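Stolico – Service des équipements
Fil d'information : entretien de la cellule Moya (1/11)

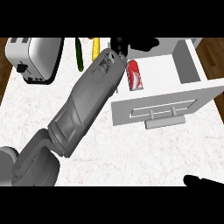

Cellule Moya, vue de simulation : le bras, le plan de travail et le tiroir ouvert.

2/11
Le service des équipements de Stolico a procédé à la révision de la cellule Moya, affectée aux essais de manipulation d'objets ménagers du programme Drindberg. Le présent fil récapitule les opérations effectuées et les consignes applicables à la reprise.

3/11
L'intervention a été conduite sous la responsabilité de Roos Van den Broek, responsable de la maintenance. Elle a porté sur le poignet et la pince du bras, le câblage de la baie de commande et le modèle de simulation associé à la cellule.

4/11
Poignet. Un jeu anormal avait été signalé en janvier lors des approches du tiroir. Les vis de fixation de la bride ont été remplacées, puis serrées en croix à la clé dynamométrique. Un trait de peinture permet désormais de contrôler visuellement leur position. Toute vis dont le trait est décalé doit être remplacée, et non simplement resserrée.

5/11
Pince. Les patins des doigts présentaient une usure inégale. Ils ont été changés par paire. La course a ensuite été réétalonnée, doigts fermés puis doigts ouverts, et les nouvelles valeurs de butée ont été consignées dans le registre de la cellule. Les anciennes valeurs ne doivent plus être chargées.

6/11
Simulation. Le modèle a été recalé sur les cotes relevées dans la cellule. La configuration de contrôle comprend un grille-pain à deux fentes, un concombre et une banane posés sur le plan de travail, ainsi qu'une canette rouge couchée dans le tiroir. Elle doit être chargée sans modification avant toute comparaison de trajectoires.

7/11
Le point le plus contraignant demeure le tiroir. La canette repose près de la paroi intérieure gauche, à proximité immédiate du poignet. Le volume de collision du poignet a été redessiné en conséquence ; l'ancien volume, trop étroit, autorisait des trajectoires que la cellule ne pouvait pas exécuter sans contact.

8/11
Validation. La séquence de référence, exécutée en simulation, compte 87 trajectoires. Trois d'entre elles ont été rejetées au premier passage pour distance insuffisante entre l'avant-bras et la façade du tiroir. Elles ont été replanifiées puis acceptées.

9/11
Reprise. Le redémarrage s'effectue en vitesse réduite, en présence de deux opérateurs habilités, dont l'un se tient à l'arrêt d'urgence. Le passage en vitesse nominale est subordonné à quatre cycles complets sans défaut. Tout arrêt intempestif entraîne la reprise du décompte.

10/11
Suivi. Le contrôle des traits de peinture est inscrit à la ronde d'ouverture de poste. Les écarts constatés sont à saisir dans Prurkero, sous la rubrique « Moya – poignet », en indiquant le numéro de la trajectoire en cours. Les signalements transmis par simple courriel ne seront pas traités.

11/11
La fiche d'intervention, datée du 15 février 2019, est consultable par les équipes habilitées auprès du service des équipements. Les demandes de créneaux d'essai sont à adresser au secrétariat du programme Drindberg.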